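4/26/18 – Zallside bench, bag handling

Continuing from the February notes on whether the arm can take over the returns table. Current answer: parts of it.

Rigid goods are no longer the main problem. Coiled cable in a crate has edges, a label and a shape that stays put between look and grasp. Mailing bags have none of this. The outline from the first look is stale as soon as the fingers touch the film, and the top layer slides on whatever is under it.

Changed today: closing speed down, approach angle now taken from the local fold direction instead of the bag centroid. Wuyts finger pads left on. The Grilten pads mark the film and I have stopped using them.

Ran 415 grasp attempts in simulation overnight with the new approach angle. Some 7 percent ended with two bags held together. I don't trust the figure, the film model is too stiff. Thin plastic over padded fabric is the worst case and the simulator has no good version of it.

Label reading is still separate from grasping. A code on a creased surface can face the camera and still fail to decode. Uvia reader wants it flat. A person pulls the plastic tight with both hands without thinking about it – we have no equivalent motion yet.

Same gap at home, for anyone asking about laundry or unpacking groceries. Picking up is close. Sorting a soft pile at a useful pace is some way off.

To do: second look after lift, weigh before release, log double picks separately.

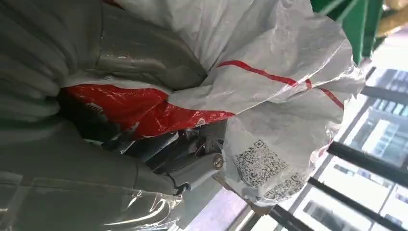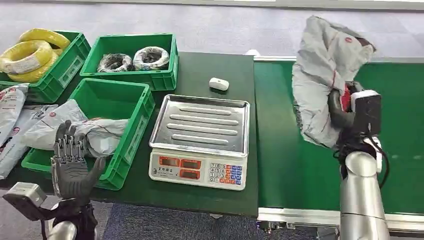

First picture: gripper in among the bags, two QR labels on the white one. Second: arm holding a mailing bag, scale and crates on the green table.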